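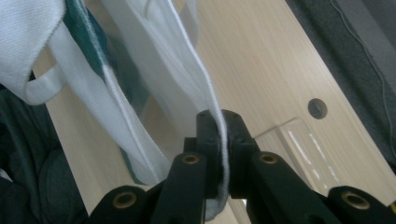 A narrow strip of white fabric with a slightly frayed edge.

Yamila Leiva is late to her own kitchen table. She lets me in, puts the kettle on, remembers a phone call she promised to make, and disappears down the hall for long enough that I have read most of the spines on her bookshelf by the time she comes back. "Sorry, sorry," she says, sitting down at last with both hands around a mug. "That was the script office. They want to know if Teresa can still be in the hospital on Monday, and I had to say no, love, she walked out on Friday, it was the whole cliffhanger!"

If you follow Kilthorpe, you will know exactly which cliffhanger she means. Leiva has been writing for the daily serial since its second season, and for the last 2 years she has been in charge of its long stories, the ones that start with a dropped letter in the spring and end in a courtroom the next winter. It was her idea to have Teresa Gashi come home to Jestley under her dead sister's name, and it was also her idea, she admits, to let the viewers in on it right from the first episode.

"There was a big argument about that," she says. "Half the room wanted it to be a shock. And I kept saying, a shock lasts for one evening. If the people at home know it's Teresa and her mother doesn't, then every single breakfast is tense. She can't pass the butter without you holding your breath. My aunt calls me after the show to shout at me about the butter."

We talk for a while about aunts, and about the serials Leiva grew up on, which she watched from under an ironing board because she was supposed to be in bed. She remembers the plots in alarming detail. There was a countess who lost her memory twice, and a veterinarian whose twin brother (played by the same actor in a mustache) tried to marry everyone. She still thinks the mustache twin was treated badly by the writers, and it takes me a few minutes to bring her back around to her own show.

A Kilthorpe story begins on a roll of brown paper taped along the wall at Bruvier, the company that makes the serial. Leiva writes the ending on the far right and then works backward, which she says is slow and bad for her shoulder. The Teresa story was planned for 80 episodes. Then Dardo Toledo was cast as the lawyer, and the paper had to come down.

"Dardo had 3 scenes," she says, laughing. "That was the whole contract. He was supposed to read the will, look uncomfortable, and go back to the city. And then he did this thing in the second scene where he looked at Teresa's handwriting a little too long. It wasn't in the script. I watched it and I thought, oh no, he knows. The lawyer knows! So now we had a lawyer who knew."

I reached Toledo by phone later that week, between scenes, and he remembers it a little differently. "I had lost my place on the page," he told me. "I was looking for my line. Yamila is very kind and she calls it acting." He has been on the show ever since, and he says that strangers at the grocery store now tell him to go to the police, or beg him not to. One woman followed him past the frozen peas to explain that Teresa had suffered enough. "I said I would see what I could do."

Will the lawyer give her away? Leiva pours more tea and looks out of the window for some time. She won't tell me, of course, though she does say that the mother is going to find the photograph before the month is out, and that viewers should keep an eye on the younger brother, who has been much too quiet. She also says that the wedding will go ahead, and then corrects herself to say that a wedding will go ahead, and then asks me to leave that part out, and then says oh, leave it in, they'll have guessed.

What she would rather talk about is old Mrs. Gashi, the mother, who she thinks is the real heart of the thing. Some of the mail she gets is about the romance, but the letters she keeps in a drawer are from people writing about the mother. "They tell me about their own kitchens," she says. "Somebody moved away and came back and was different, and they all sat there and ate and didn't bring it up. I read those and I go and fix the next scene, because I know I've made somebody talk too much."

The phone rings again. She looks at it, then at me, then at the cookies she has forgotten to offer. It is the script office, and they have found another problem with the hospital — Teresa left without her coat, and in the scene they are shooting tomorrow she is wearing it.

"Well, who brought it to her?" Leiva says into the phone, already reaching for a pencil. "No, wait. Don't change it. Let me think about who brought it to her."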